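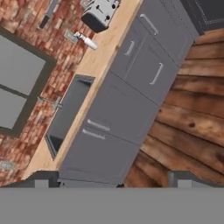
Phan wrote that the tap had gone back to a trickle overnight and asked whether the ticket could be reopened, as the last note said resolved.

Ticket 2877
Subject: Low hot water pressure, kitchen tap
Site: Pronmont, flat 17
Status: Reopened 2025-10-14
Priority: Normal

Reported fault
Hot side of the kitchen mixer runs weak. Cold side is fine. Bathroom basin and shower are fine on both sides. Boiler is a Clondmont combi, no fault code showing, system pressure normal.

Previous visit
Aerator unscrewed, descaled and refitted. Flow looked good on leaving. Ticket closed the same day.

08:50
Phoned the flat. Hot flow is weak from the moment the tap is opened and doesn't change as the water warms up. Cold flow still strong. Asked them to take the aerator off and try again. No difference, so the aerator is ruled out this time.

09:15
Checked the history for the building. Flat 106 had the same complaint in January. Cause there was debris in the hot side isolation valve after the riser was drained. Riser work was done here last month as well.

11:30
On site. Isolation valve on the hot tail was fully open. Shut it, disconnected the flexible hose and opened the valve into a bucket. Poor flow from the valve itself, so the hose and the mixer are not at fault.

11:50
Turned off at the flat stopcock, drained down and removed the valve. Grit and a strip of old PTFE tape caught in the bore. Flushed the pipe until it ran clear. Fitted a new Ustau full bore valve from van stock. Flexible hose flushed and refitted with new washers.

12:20
Water back on. Hot and cold now match at the kitchen mixer. No drips at either joint after 20 minutes with kitchen roll underneath. Boiler fires normally on hot demand.

Parts used
1 x Ustau 15 mm isolation valve
2 x fibre washers

Follow-up
Leave open for a week. Call the flat before closing. If the flow drops again, check for a strainer on the incoming main and raise a separate job for the riser.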